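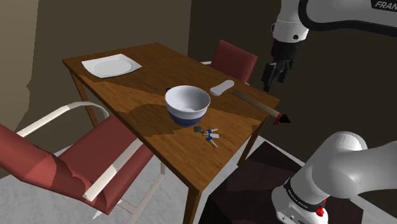

My daughter wanted a dragon, and she wanted it by Sunday, and she wanted its wings to flap.

I should say that I'm not a crafty person. My sister is the one with the glue gun and the drawer of ribbon sorted by width. I have a drawer too, but it's batteries and soy sauce packets. Still, Prellus (she's six, she named the dragon before we'd cut out a single piece of it) was going to be flapping by Sunday or I was going to hear about it until Christmas.

So off we went to Noder, the paper store out by the car wash, where Kevin Mac Suibhne sold us green cardstock and a little bag of brass fasteners. He asked what we were making. June told him. It took a while! There was a castle in it, and a mean goat, and a country called Funulberg where everybody sleeps in boats.

"You'll want the heavier stock for the wings," Kevin said, when she finally stopped for air.

I did not buy the heavier stock. It was more money and I figured paper was paper.

Prellus the First had wings like wet lettuce. June pulled the string, the wings sort of sighed, and one came off and slid under the fridge. She didn't cry. She looked at me with great patience, like a doctor, and said, "The man told you, Mommy."

Well, yes, he did.

By then the store was closed, so I went next door and knocked. Wiroj Kamolrat used to teach second grade and I've never seen him throw away a box. He had a stack of old calendars in the hall closet, good stiff ones from a noodle place called Sitthichai, and he let June pick. She went straight for February, which had a red fish on it. Then she sat down on his hall floor and told him all about Funulberg, and he asked better questions than I had. Who feeds the goat? What do they do when it rains in the boats?

"They bail," said June.

He showed us how to punch the holes a little bigger than the fastener so the wing could swing, and how to tie the two strings together underneath so one tug worked both sides. I'd been making the holes tight on purpose. I thought tight was good!

We finished after supper, way past bedtime. Prellus the Second had a green body and fish-scale wings, with a Tuesday printed under one armpit. June held her up by the stick and pulled, and both wings went up with a clack, and we screamed so loud that Wiroj knocked on the wall.

"Is it flying?" he called.

"She's flying!" June yelled back. "And she's hungry!"

Then she turned around and asked me how long it would take to make the goat.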